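Prenatal and postnatal vitamins while nursing, what are you all taking?
Parents' Board > Feeding and Postpartum

marigold_mama
Hi everyone!! Ten weeks in with baby number two and I am finally feeling like a person again, so of course now I want to talk vitamins. With my first I just kept taking my prenatals until the bottle ran out and never thought about it again. This time my midwife in Hodville said to stay on something the whole time I'm nursing, and I switched to the Ristell postnatal. I LOVE it. Tiny capsules, no fishy burps, and I can take it on an empty stomach (with the prenatals I was running to the bathroom by 9 a.m.). What's everybody else on?

tuesdaytwins
Kellen gummies over here! I know, I know, gummies. But I have twins and a toddler and if it tastes like a peach ring I will remember to take it. The only thing is there's no iron in mine, so I take that separately at night.

peg_in_the_pines
Congrats on the new baby, marigold! I'm going to be the grump and say I never noticed any difference on a postnatal. I stayed on my plain old store brand prenatal for 14 months with my son and felt exactly the same as I did with my daughter when I took nothing. Eat your eggs, drink your water, nap if they let you.

marigold_mama
Ha, fair enough! I do think some of it is that I'm sleeping better this time. But my hair isn't coming out in handfuls like last time and I'm giving the capsules at least a little credit :)

peg_in_the_pines
Ten weeks is early for the hair, mine didn't start until four months. Check back in!

marigold_mama
Nooooo don't tell me that

costcobabe54
Does the Ristell one have DHA in it? My lactation group is big on DHA and I can't tell from their website.

marigold_mama
Yes, it's in the same capsule! And the vitamin D is 1,000 IU, so I dropped the separate one I was taking. My doctor okayed it, but ask yours because everybody's levels are different.

oatmilk_olive
Seconding the DHA. I take the Costigan one and it's huge but I've gotten used to it. Folate is 800 mcg in mine and my OB was happy with that. I swallow it with applesauce like my grandma did, works every time!

tuesdaytwins
Applesauce!! Why have I never tried that

peg_in_the_pines
We part ways on DHA too, my doctor told me two servings of salmon a week and skip the pill. I don't think there's one right answer on this stuff.

oatmilk_olive
Totally, and I'd take the salmon if I could stand the smell. Still can't, and the baby is six months old.

hodville_hannah
Jumping in to say please keep all of it up high, especially anything with iron. My two year old can drag a chair anywhere. I like a bottle with a cap that takes some effort. 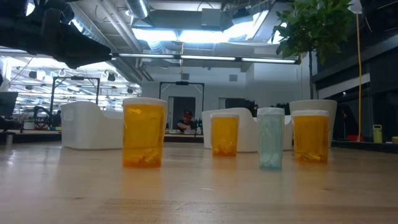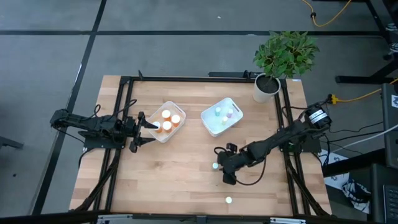 Orange bottles with white caps in both

costcobabe54
Good reminder, moving mine off the nightstand right now. And I'm ordering the Ristell! Will report back once I've been on it a month.

marigold_mama
Yay!! Take it with breakfast the first few days and see how your stomach does.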